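The long way up
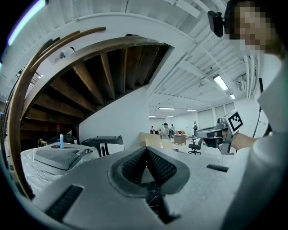
The curved staircase and the decking overhead, seen from underneath.

I have a soft spot for the stairs at Metham, and I'm giving them this month's corner of the newsletter. I walked past them for most of August with my head down (boxes, always boxes) and then one morning I stopped underneath and looked up. What a thing! The treads fan out like a hand of cards, all that dark brown wood with deep black gaps in between, and the handrail bends along with them. Then behind it you get plain white metal decking, white pipes and rows of lights. I love the mix. Kristóf Fekete thinks the ceiling should have been covered over and we have agreed to disagree.

A few of you wrote after the last issue asking if the wood could be oiled a lighter color. Please, no! I did get a price from Plurkar for a simple clean and a coat of wax, and it came to 700 for the treads and another 100 for the handrail. I think that's fair. If you have a view, drop a note in my tray before November 30, 2020, and I'll pass them all along together.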